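Site Visit Report: Open Day at the Skatach Robotics Lab
Intro to Automation, Project 2

For our second project we had to go see automation somewhere in real life and write up what we learned. I picked the open day at Skatach, partly because it was on the bus line and partly because I've never been closer to a robot than a vending machine. I got there at 10 in the morning and stayed until they started stacking the chairs, so I guess I liked it!

What I expected

I'd pictured big orange arms behind cages, throwing car doors around. Skatach does small stuff. Their main project is called Nevena, and it's a tabletop arm that learns to tidy, sort and move everyday things (pens, blocks, little boxes, that kind of thing). The software that runs it is called Gistum. I asked three different people what Gistum stands for and got three shrugs, so I'm leaving that out of the report.

How the day worked

You sign in, get a sticker, and then you go around the stations at your own speed. The first room was posters. I'll admit I went through those pretty fast, but one had a chart I copied down because it goes with our unit on training data. For one simple pick-and-place task they had recorded 285 practice runs with a person steering the arm. They threw out 66 of those for things like bumped tables or a dropped part, and trained on the other 219. I would've guessed thousands. The guide at that station said that number only covers one task with one set of objects, and if you change the objects much you're recording again.

The second room was where you could steer an arm yourself, and oh boy. It's so much harder than it looks! You're looking at the thing, your hand is on the controller, and your brain keeps mixing up toward me and away from me. I had a foam cube to move from one side to the other and it took me 145 seconds. The kid ahead of me, who was maybe eight, was way faster and wanted everyone to know.

The live demo

This was the part I came for. Nevena gets its own table in the back room, and they let us in 14 at a time so people could stand close. I got a spot on the side by the window.

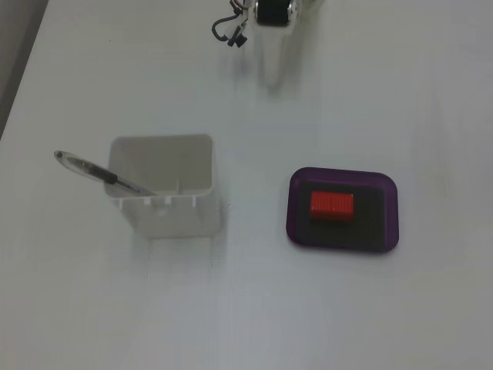

What surprised me most was how much of the work is deciding where to grab. In class we talk about the path the arm takes, like that's the hard part, and I'd written my whole proposal around it. But the engineer running the demo spent most of her talk on grasping. A block is easy, she said, it has flat sides and it stays put. A pen is a pain. It's skinny, it rolls, and if it's leaning on something it can slide the second you touch it. Clear plastic makes it worse, because the cameras have trouble telling where the plastic ends and the background starts. I never would have thought of that, and I own like ten of those pens.

Somebody asked why the tables are so plain and she said a clean background helps when you're getting a task going, and then they add clutter later on.

What I'd change about my project

My proposal was a sorting arm for the art room supply drawer. I still want to do it, but I'm cutting it way down. Blocks and erasers first, and no pens until the rest works. I'm also going to write down every failed run with a reason next to it, the way they did on that poster, so I can see if it's the arm or me.

Things I forgot to ask: how long the grippers last, and what Khamphan is. It was printed on the door across the hall and the door was closed. I've emailed the lab with both questions and will add the answers to my final version if they write back before it's due.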